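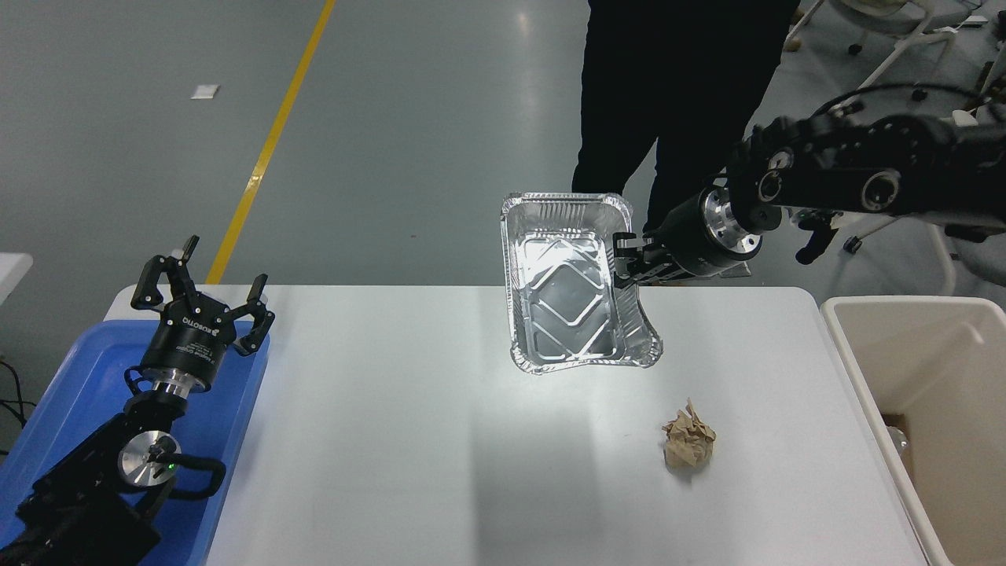

One foil tray, one ball of brown paper, two arms.

Bongate Forums > Workshop and Home > Gadgets and Machines
Thread: Can a robot clear up after lunch yet?

ekua_f
Posts: 705
Right, I need some opinions because my brother-in-law and I have been going at this for a fortnight. He reckons that within a couple of years we'll all have something in the kitchen that clears the table, sorts the recycling and wipes down after. I run the packing room at a small bakery supplier and I'd give my right arm (ha) for something that did the end-of-shift tidy, but I can't see it happening.

What I keep coming back to is the boring stuff. Foil trays, paper, bits of tape, the odd spoon. A tray like that weighs nothing and bends if you look at it funny. You can see a corner's crumpled on that one. I pick up hundreds of the things and I don't think about it at all, I just sort of scoop. How do you tell a machine to scoop?

Has anybody here worked with arms like these? Not the big caged ones that weld cars, I mean the sort that's supposed to do what people do.

staltura_kwabena
Hello Ekua. I did four years in maintenance at a plant with a line of arms on it, so take this as one bloke's view. Picking up a foil tray is easy now. It really is. Two fingers, close on the edge, lift. The rim is rolled so there's something to get hold of, and you don't need much squeeze.

What's hard is the next tray, when it's upside down, stuck inside another one and has half a lasagne in it.

Philomena S
I'd disagree with "easy" there Kwabena. Easy when some clever person has spent a month on it, maybe! We had a demo at my old place (plastics, not food) where the arm was meant to lift lids off a table and put them in a tub. Lovely when it worked. Then somebody moved the tub a hand's width to the left and it posted every single lid onto the floor with total confidence. I laughed until I had to sit down, and the poor sales chap went the colour of beetroot.

staltura_kwabena
How long ago was that though?

Philomena S
Long enough, I'll give you that. I still had the Corsa.

seidu.darko
The paper ball interests me more than the tray. A tray is a known shape, or near enough, they come off a machine all the same. Scrunched-up brown paper is never the same shape twice. There's no edge to aim for, it's all folds and points, and it gives when you squeeze. On the plus side it doesn't matter if you squash it. It's rubbish. Grab the middle and go.

So my guess would be that paper is easier than people expect and foil is harder. With foil you might want to keep the shape, say if it's going to be used again or stacked with others. Anyone who's tried to wash and reuse the cheap ones knows what I mean.

ekua_f
Ooh, that's a good point, I hadn't thought of it that way round. We do stack ours. Flattened ones go in one cage and decent ones go back on the shelf, and deciding which is which is half the job if I'm truthful. New starters always ask me where the line is and I can't explain it – you just hold it up and know.

staltura_kwabena
Which is exactly the bit that's coming on. Showing it lots of goes instead of writing out rules. I'd bet it could learn your good tray / bad tray before it could learn to get a bin bag open.

Akosua A
Bin bags!! I can't get a bin bag open myself without licking my fingers.

Can I put in a word for the doubters? I clean for a living, offices mostly, and nobody ever counts the walking about. You see an arm at a table, everything laid out flat and well lit, and a person standing on the far side of it. Lovely. My lunch rooms have 12 tables, chairs left any old how, and a kettle that somebody's always moved. I could clear one of those tables in the time it takes to read this post. Until it can find its own way round the chairs it's a very dear pair of hands.

seidu.darko
Fair, but Ekua's packing room isn't a lunch room. If the benches stay put and the work comes to them then the walking about doesn't matter so much.

ekua_f
Well, mostly they stay put. We've got yellow lines on the floor and in theory nothing crosses them.

What bothers me more is the tidy hands business. Watch how close it has to get. On my bench there's never one tray and one bit of paper with a nice gap, the paper's usually in the tray or under it, and if you go for the rim you get both.

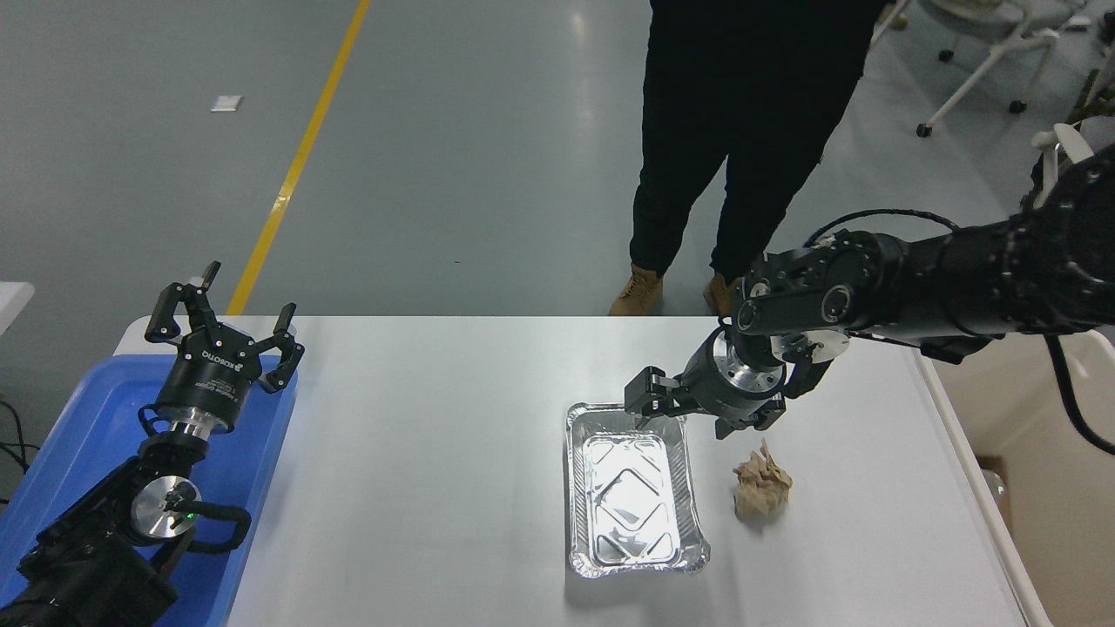
And then you've got to shake one off, or use your other hand, and that's where I'd expect it all to fall apart. I use my left hand constantly without noticing. I tried doing a bench one-handed this morning after reading Seidu's post and I was so slow that my supervisor asked if I'd hurt my wrist!

Philomena S
Did you tell him why?

ekua_f
I said it was research. He's keeping an eye on me now.

staltura_kwabena
Two different hands isn't a daft set-up for that, mind. Three fingers one side for lumpy things, two on the other for edges. People get hung up on copying a human hand with all five, and for trays you'd hardly miss the rest. Getting the pair of them to work together without clouting each other is the slow bit. Ours were kept well apart for that reason, and one of them still managed to take the paint off its neighbour.

Akosua A
And what happens when it drops one down the back? I've found things down the backs of benches that I wouldn't tell my mother about.

staltura_kwabena
It stops and bleeps and somebody like me comes over with a litter picker. I'm not proud.

seidu.darko
Price is what'll settle it anyway. If it clears 20 trays while a person clears 100 but it carries on all night, some places will have it. A home won't. Who's paying that to have the tea things put away?

Philomena S
My sister would, and she'd still rinse everything first so it didn't think badly of her.

ekua_f
Right, I've read the lot out to the brother-in-law. He says Kwabena is on his side and the rest of you are dinosaurs. I've bet him a Sunday roast that there won't be one in his kitchen by January after next. He has to do the washing-up by hand if he loses, and I've told him I'm using every pan in the house.

staltura_kwabena
I'm not on his side about kitchens! Packing benches, yes, kitchens no. Please tell him that before he starts clearing a cupboard for it.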